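# Chapter 4: Sharing a Table with a Robot

Put a robot arm behind a fence and most of the safety work is done by the fence. Put the same arm over a kitchen worktop, among bowls and bottles that people also reach for, and every rule has to be thought through again. I love this part of the subject! It is where the dry language of standards meets a squeezy bottle – and where you find out whether you understood the standard in the first place.

Two documents will keep us company. ISO 12100 sets out how to assess and reduce risk for any machine. ISO 10218 deals with industrial robots and the way they are built into a working cell. Neither was written with breakfast in mind, but the method carries over very well: say what the machine is for, find the hazards, judge the risk, reduce it, then go round again.

The word to hold on to is *application*. A robot is never assessed alone. The gripper, the thing it holds, the furniture and the cables all belong to the same assessment, and changing any one of them means opening the file again. At the Tesberg teaching kitchen, our case study for this chapter, the first risk sheet had 22 entries. After one morning of going over the tabletop item by item it had 40, and the extra ones were mostly plain things such as cable slack, a glass oven door and dropped fruit.

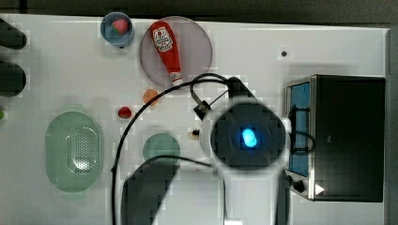

Araceli Carrasco disagreed with the longer sheet when she read a draft of this chapter, and her objection deserves space. A list of 40 hazards, she wrote, gets signed by people who have stopped reading at the tenth, so she would group them by what a person could be doing at the time: loading, watching, clearing up, freeing a jam.

She has a good point, and we take up her grouping in Section 4.3. Try it both ways on your own bench and see which sheet your classmates really use.

**In this chapter you will learn to:**

- draw the limits of a shared workspace, including where cables may run
- tell a hazard from a risk, and score the risk
- choose between redesign, guarding and written warnings, in that order
- write a restart rule that a tired person can follow

**Before you begin:** read the Tesberg risk sheet on page 83 and keep a pencil handy.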